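Hedero Laundry Care – Frequently Asked Questions
Last revised 28 Apr 2023

How much detergent should I use?
Use one capful for a normal load and two for heavy soil. In soft water, halve the dose.

Can I use Hedero on wool or silk?
No. The enzymes attack protein fibers. Use Oltora instead, in cold water only.

Does it work in a cold wash?
Yes, down to 16 °C. Below that, powder may leave residue in dark fabric.

Can I combine it with bleach?
Chlorine bleach deactivates the enzymes. Add it at least four minutes after the detergent, or use it in a separate cycle.
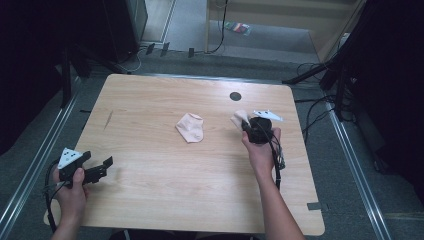
Why do light colors turn gray?
Graying is soil redeposited from the wash water, usually from too little detergent or an overfilled drum. Leave a hand's width of space at the top. Pale pink socks like these show it early – wash them with other light items and keep them away from new denim. To restore grayed cotton, soak for two hours before a normal wash.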